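Notes on the Sorting of Loose Wire

It is the practice of this blog to report on one area of upkeep each season, and the subject for May is wire. Readers who wrote in after the earlier entry on drawers asked whether the same approach could be applied to cables and leads. It can, with certain adjustments, and these are set out in the sections that follow. 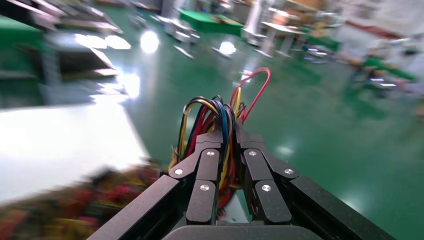
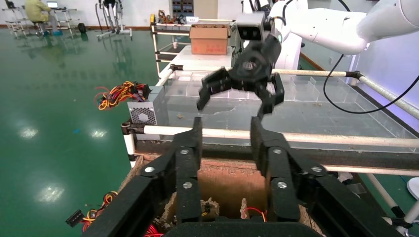

Wires in several colors, and a cardboard box with torn edges.

Establishing What Is Present

The first task is to bring all loose wire to one place. For the present exercise I allowed a full morning, beginning at 8:30, and worked through 89 pieces before stopping for lunch. Short offcuts were included in that figure. Leads still attached to a working device were left where they were and are not part of this account.

I do not recommend sorting by color at this stage. Color is attractive to the eye and the result looks orderly, but a red wire with a connector and a bare red wire are seldom wanted on the same occasion. Sorting by what is found at each end has served me better. Color may be used later, within each group.

Untangling

A bundle should be laid down and loosened from the middle. Pulling on a free end tightens the remainder. Where a loop rises clear of the others, it may be followed with one finger until it goes under, and the piece above it lifted away. I spent 46 minutes on a single knot of red and yellow and do not consider the time wasted, although my household took a different view.

Containers

A torn cardboard box is acceptable for scraps and for very little else. Small pieces settle at the bottom and are forgotten. For anything that is to be kept, a clear tray with compartments is preferable — the contents can be checked without lifting a lid. Emmanuel Lyimo, whose advice on storage I have followed for some years, uses the Flemska tray and reports no complaints. I purchased the Jelovex, which is deeper, and have found its smallest compartments too narrow for a connector of any size.

Labels were written by hand. Of the 11 groups I began with, two were merged before the labels had been applied, and a further group, marked "other," is under review.

Matters Outstanding

Pieces shorter than a hand's width have been set aside for recycling. The ties supplied with the tray were not sufficient, and a packet of 200 has been ordered. The next entry will address plugs and adapters.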